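Handout 6: Collecting demonstrations in simulation
Course notes, Nandi Ntuli. Last edited April 8, 2021

Last time we took it for granted that the demonstrations exist and are any good. Today we drop the second half of that.

The Sukdale set has 1,012 recorded episodes. Two won't load, which leaves 1,010. The write-up says the tabletop tasks are "well covered." Covered by what? All of it comes from 51 starting layouts, and an arm that sees the same layout again and again can learn the layout and very little else. When you read an episode count, look for the layout count next to it. Often it isn't given.
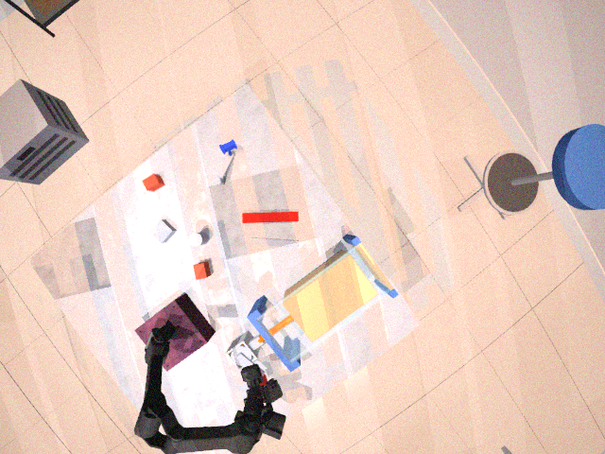 Figure 6.1. Simulated tabletop, overhead view, with the arm at the bottom.

Look at what a policy could latch onto in a view like 6.1. There are two small red cubes, so "pick up the red cube" is already a bad instruction. Did the person driving the arm choose one for a reason, or take the easier one? The log stores joint angles and gripper state. It does not store the reason. The shadows are long, too, and if the light never moves between episodes, a shadow is as good a cue as the cube.

Tshepo Chauke argues that more camera views fix most of this. I don't buy it yet. A second view helps when it shows the contact between gripper and object. Plenty of them don't, and they still get added to the total as if they did.

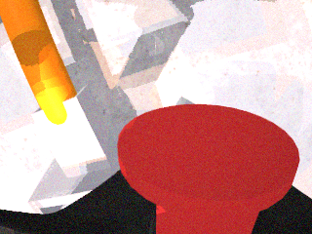
So before training on anything, pull 50 episodes at random and watch every stream to the end. Write down which frames you could label yourself without peeking at the state file. If you can't say what is being held, be suspicious of a network that claims it can.

Things to settle before the lab:
Who decides that an episode succeeded, the operator or a script?
Are failures kept? (Magagula threw theirs out. We will look at what that did.)
Is the test split made by episode or by layout? By episode is close to cheating.

Reading: the Valtlow notes, collection section only. Skip the results table until we've talked about the split.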